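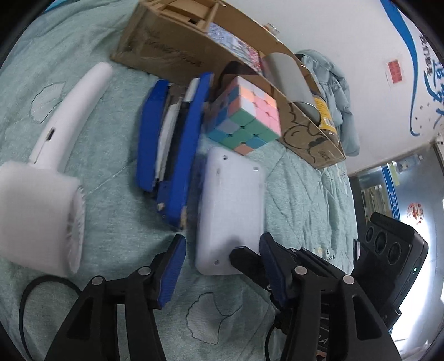 ginkgo leaves on mint green. want this on an envelope liner

ok stationery orders update, quick one

Brademer order of service booklets are back in stock!! 8 pages, stapled or ribbon tied, same price

the Niazi invites are still on the old card till it runs out. after that its the thicker one, bit creamier. ask for a sample if you're fussy (i am)

July weddings: wording to me by 10 Feb 2021 pls. names spelt how you want them printed, i dont correct aunties

place cards min order is now 5. used to be 20 something, silly

someone asked for 129 menus, no two the same. doing it. send tea

foil colours at Nekinora: copper yes, rose gold no, stop asking me lol

Stirkow envelopes delayed agian, will post when they land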